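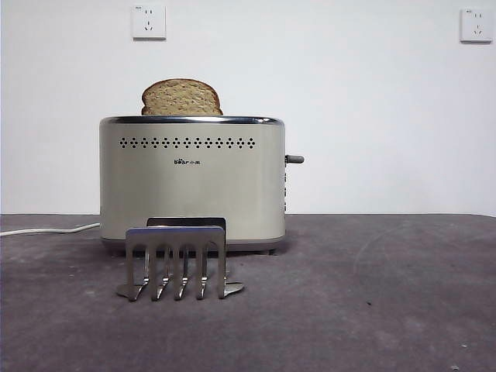 Morning Electrical Demand in Shared Residence Kitchens

Final project report, Building Services stream
Group members: Anika Holloway, Said Radwan, Leszek Duda
Supervisor: Anneliese Thiele

1. Introduction

Hillis is a student residence with one shared kitchen on each floor. Each kitchen has its own distribution board, fed from a common riser. The residence office had recorded repeated breaker trips before morning classes, and the usual response was to reset the breaker and put up a notice asking residents to use fewer appliances at once.

This project measured demand on the kitchen boards during the morning period. The aims were to find out how high the load goes, how long it stays there, and whether the trips are better explained by total load or by the way the outlets are divided among circuits. Lighting, hot water and laundry loads were left out of scope. Ovens and cooktops are on dedicated circuits and were also excluded.

2. Background

A socket circuit serving a kitchen is sized on an assumption of diversity, meaning that connected appliances will not all run at full load together. The assumption holds well over a full day. It holds less well when a large group of people have the same timetable.

Heating appliances dominate the kitchen load. Kettles, toasters and sandwich presses are close to purely resistive, so their current can be added arithmetically without much error. Refrigerators add a small motor load with a short starting current. Microwave ovens have a lower power factor, and their apparent power is higher than the cooking power printed on the door.

Run time also matters. A kettle draws more than a toaster but its run time depends on how far it is filled. A toaster runs for a set time whatever the number of slices, so one slice uses nearly the same energy as a full load in models that do not switch their elements separately.

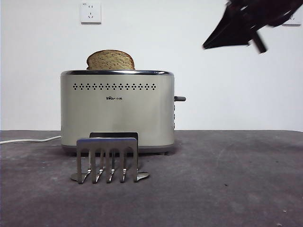 3. Method

3.1 Metering

Fevgate clamp loggers were fitted to the outgoing socket circuits in 5 kitchens. Fitting was carried out by the residence electrician, Hauke Mühlbauer, with the boards isolated. No student worked inside an open board. Each logger stored mean and maximum current at fifteen-minute intervals. Voltage was measured at the riser only and was treated as constant along the feeder.

Readings were taken on nineteen mornings in August, over a 90-minute window starting at 7:00 am. Data were downloaded through Tukonetti, the metering software used in the department laboratory, and exported as text files.

3.2 Data cleaning

Intervals with missing samples were removed, as were those overlapping a planned outage on the riser. This left 544 valid interval records. No values were interpolated. Where a breaker tripped inside an interval, the maximum current was kept and the mean was flagged, because the mean then includes a period of zero load.

3.3 Appliance survey

A short paper survey was left in each kitchen asking residents which appliances they had used and at what time. Responses were anonymous. The survey was intended only to help interpret the logger data and was not used in any calculation.

4. Results

4.1 Load profile

Demand rose slowly after 7:00 am and reached its highest values in the intervals on either side of 8:00 am. The shape was similar on all floors. Mean current stayed well under the breaker rating in every valid interval, including the busiest ones. Maximum current did not. Short excursions above the rating appeared on the bench circuit in each of the monitored kitchens.

4.2 Circuit imbalance

Each kitchen has two socket circuits. One serves the bench outlets beside the sink and the other serves the outlets along the window wall. In nearly all peak intervals the bench circuit carried most of the load. The window circuit mainly supplied the refrigerators and the occasional phone charger. Every logged trip was on a bench circuit, and at no point during a trip was the combined load of both circuits above their combined rating.

4.3 Comparison with a second building

Minami, the adjoining residence, has the same number of socket circuits per kitchen, but bench outlets alternate between them. Loggers were not available for that building. Its office reported no kitchen trips over the same period. This is weak evidence, and occupancy in the two buildings was not compared.

5. Sources of error

The clamp loggers were checked against a bench meter before installation and agreed to within 8 per cent at low current, with better agreement near full scale. Phase angle was not recorded, so microwave oven loads are given as apparent power only. Fifteen-minute intervals hide the order of events inside each interval, and the data do not show which appliance was switched on last before a trip.

Survey returns were uneven. Two kitchens returned almost no sheets after the first week, and one set was discarded after getting wet.

6. Discussion

The results do not support a general shortage of capacity in the kitchens. The overloads were brief and confined to one circuit. Rewiring alternate bench outlets to the window circuit would spread the heating load without a change to the riser or the boards. An interim measure would be to move the kettles to the window wall, although the bench there is narrow and further from the tap.

Raising the breaker rating was considered and rejected. The existing cable would not be adequately protected, and its installation method behind the splashback could not be confirmed from the drawings.

7. Further work

Logging should be repeated at one-second resolution on a single kitchen, with both circuits and the riser voltage recorded together. A matching set of readings from Minami would allow a proper comparison. The office has asked for a cost estimate for the outlet changes, to be prepared once the cable routes on the upper floors have been traced.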